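Vorlesung Facility Management II
Einheit 3: Reinigungsorganisation und Abfalllogistik in Bürogebäuden
Skript, Stand 2018-03-02
Bearbeitung: Cengiz Bayram

3.1 Gegenstand und Abgrenzung

Behandelt wird die innerbetriebliche Abfalllogistik zwischen Anfallort und Übergabepunkt. Nicht behandelt werden die Entsorgungsverträge (Einheit 5) und die Reinigung von Sanitärflächen. Der Anfallort ist in Bürogebäuden in der Regel der Arbeitsplatz oder die Etagenküche, der Übergabepunkt der Müllraum im Untergeschoss.

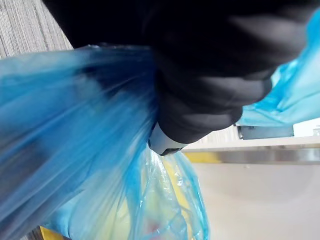
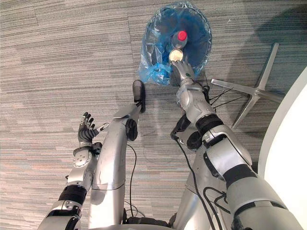 Abfallbehälter mit eingelegtem Beutel auf Teppichboden
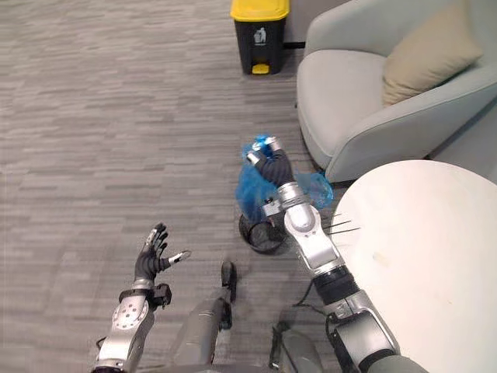 3.2 Sammelsysteme

Unterschieden werden dezentrale und zentrale Sammelsysteme. Beim dezentralen System steht an jedem Arbeitsplatz ein Behälter, der im Rahmen der Unterhaltsreinigung geleert wird. Beim zentralen System entfallen die Einzelbehälter; die Nutzer bringen ihre Abfälle selbst zu Sammelinseln auf der Etage. Mischformen sind verbreitet, etwa Papierbehälter am Arbeitsplatz und Restabfall an der Insel.

Für die Bewertung sind die Wegezeiten maßgeblich. Das eigentliche Leeren eines Behälters ist kurz, der Zeitaufwand entsteht durch das Anfahren, das Umgehen von Möbeln und den Beutelwechsel. Im Leistungsverzeichnis ist deshalb festzulegen, ob der Beutel bei jeder Leerung oder nur bei Verschmutzung gewechselt wird. Fehlt diese Angabe, kalkulieren die Bieter unterschiedlich und die Angebote sind nicht vergleichbar.

3.3 Fallbeispiel Verwaltungsgebäude Grorano

Das Gebäude wurde von einem dezentralen auf ein zentrales System umgestellt. Vor der Umstellung benötigte die Reinigungskraft je Etage 20 Minuten für die Abfallsammlung, danach 13 Minuten. Die Einsparung fiel geringer aus als vom Dienstleister Aksoy angesetzt. Ursache war die Lage der Sammelinseln: Auf zwei Etagen lagen sie am Gangende, entgegengesetzt zum Lastenaufzug. Nach der Verlegung im Juni wurde der kalkulierte Wert erreicht.

Zu beachten ist ferner die Fehlwurfquote. Sie lag in der ersten Erhebung bei fast 17 Prozent und betraf überwiegend die Fraktion Leichtverpackungen. Die Erhebung erfolgte durch Sichtung am Übergabepunkt, also ohne Zuordnung zu einzelnen Etagen. Für eine Rückmeldung an die Nutzer war sie daher nur eingeschränkt brauchbar.

3.4 Textile Bodenbeläge

Die Wahl des Bodenbelags wirkt auf die Reinigungsorganisation zurück. Textile Beläge binden Feinstaub und dämpfen Trittschall, erfordern aber ein anderes Vorgehen bei Flüssigkeiten. Flecken werden von außen nach innen bearbeitet; Reiben ist zu vermeiden. Bei Fliesenware lassen sich einzelne Elemente tauschen, sofern Reserveware derselben Charge eingelagert wurde – ein Punkt, der bei der Übergabe an den Betrieb regelmäßig übersehen wird.

Melierte und gestreifte Dessins verdecken leichte Verschmutzungen. Bei der Qualitätskontrolle nach Augenschein führt das zu systematisch zu guten Ergebnissen. Im Objekt Rillirow wurde die Sichtprüfung auf den Verkehrsflächen deshalb durch eine Staubmessung ergänzt.

3.5 Leistungsbeschreibung

Ergebnisorientierte Leistungsbeschreibungen definieren den geschuldeten Zustand, verrichtungsorientierte die Tätigkeit und ihre Häufigkeit. Für die Abfallsammlung hat sich die verrichtungsorientierte Form gehalten. Mindestangaben sind:

Anzahl und Volumen der Behälter je Raumgruppe
Leerungsintervall
Regelung zum Beutelwechsel
Fraktionen und Farbzuordnung
Lage des Übergabepunkts und Zugangszeiten

Die Farbzuordnung der Beutel ist objektbezogen festzulegen. Vorlage ist das Formblatt Skitetti, Abschnitt C.

3.6 Aufgaben zur Nachbereitung

Stellen Sie für ein Bürogebäude Ihrer Wahl die Wege der Abfallsammlung in einem Grundriss dar und kennzeichnen Sie Leerfahrten.
Formulieren Sie eine Regelung zum Beutelwechsel, die ohne Ermessensspielraum auskommt.
Lesen Sie zur Vorbereitung auf Einheit 4 den Abschnitt über Flächenleistungen im Reader.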